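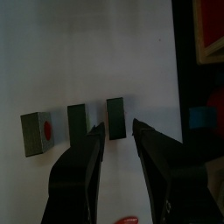
Why does the Flakia client drop the shared drive after the laptop sleeps?
The saved login expires at 900 seconds and the client does not ask for a new one on wake.

Ticket 343, Mastov office. Opened by Rizwan Seneviratne in June. Restarting the client brings the drive back, but open files lose unsaved changes. Tried a new cable and port 4 on the switch - no change.
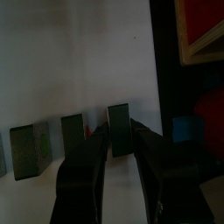
Drive mapping was removed and added again under the Masson profile. The test upload copied fine before sleep and failed after, error 122.

Turned on "renew at wake" in the client settings. Drive stayed up through lunch. Leaving the ticket open until the Lultard laptops have the same setting.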